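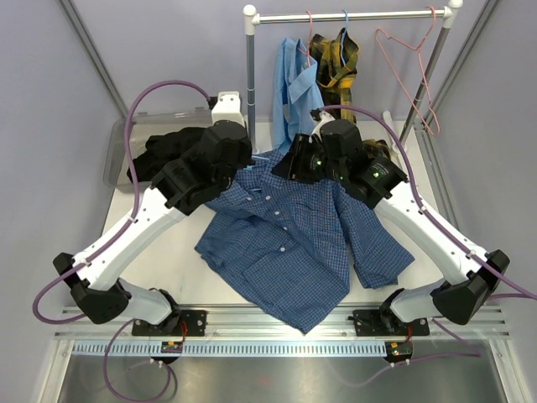 Le sel caché du quotidien : où il se trouve et comment en manger moins

Quand on demande à quelqu'un s'il mange trop salé, il pense à la salière posée sur la table. Elle compte assez peu. Chez la plupart des adultes, la plus grande partie du sel vient d'aliments déjà salés au moment de l'achat : pain, fromage, charcuterie, soupes en brique, plats préparés, sauces.

L'Organisation mondiale de la santé recommande de rester sous cinq grammes de sel par jour, soit une cuillère à café rase. Beaucoup de gens dépassent cette quantité sans jamais resaler leur assiette.

Depuis l'atelier de décembre, plusieurs lecteurs m'ont écrit pour me demander par où commencer. Ma réponse est toujours la même : par le pain et par le petit déjeuner. Ce sont des aliments que l'on mange tous les jours, souvent sans y penser, et un petit changement y pèse plus qu'un effort ponctuel sur les chips du samedi soir.

Lire l'étiquette

Sur les emballages vendus en Europe, le sel figure à la dernière ligne du tableau nutritionnel, pour 100 g de produit. Au-delà de 1,5 g pour 100 g, je considère que l'aliment est très salé. En dessous de 0,3 g, il l'est peu. Entre les deux, tout dépend de la portion. Une cuillère de moutarde et une assiette de soupe n'ont pas le même poids dans la journée.

Certaines étiquettes étrangères indiquent le sodium à la place du sel. Il faut alors multiplier par 2,5. Un produit qui affiche 200 mg de sodium apporte donc 0,5 g de sel.

Attention aussi aux produits « allégés ». Quand on retire des matières grasses, on perd du goût, et le fabricant peut compenser avec du sel ou du sucre. Comparez toujours avec la version ordinaire, sur la même quantité.

Ce qui marche en cuisine

Le goût s'habitue à moins de sel, mais il lui faut plusieurs semaines. Mieux vaut baisser par étapes. Si vous mettez une cuillère à café dans l'eau des pâtes, passez à trois quarts, puis à la moitié.

Rincez les légumes secs en conserve : lentilles, pois chiches et haricots perdent ainsi une bonne part de leur sel. Pour les olives et les câpres, un trempage d'une vingtaine de minutes dans l'eau claire suffit.

L'acidité aide beaucoup. Un filet de citron ou de vinaigre ajouté en fin de cuisson donne du relief à un plat de légumes ou à un poisson. L'ail, l'oignon bien doré, le cumin, le paprika fumé et les herbes fraîches font le reste. Le bouillon en cube, lui, est presque toujours très salé ; un demi-cube passe inaperçu dans une soupe pour 6 personnes.

Je déconseille les sels de substitution à base de potassium sans avis médical. Ils peuvent être dangereux en cas de maladie rénale ou avec certains traitements contre l'hypertension. Parlez-en à votre médecin ou à votre pharmacien.

Une recette pour essayer

Tartinade de haricots blancs : égouttez et rincez une boîte de haricots, mixez avec deux cuillères à soupe d'huile d'olive, le jus d'un demi-citron, une petite gousse d'ail et du poivre. Goûtez avant d'ajouter quoi que ce soit. Elle se garde trois jours au réfrigérateur et remplace bien le fromage à tartiner.

Prochain atelier

L'atelier « Manger moins salé » reprend à la salle Mercado, à Clesau, le 15 juillet 2023. Il y a 20 places. Apportez deux ou trois emballages de produits que vous achetez souvent, nous les lirons ensemble. Inscription par simple réponse à cette lettre.

Eilidh Buchanan, diététicienne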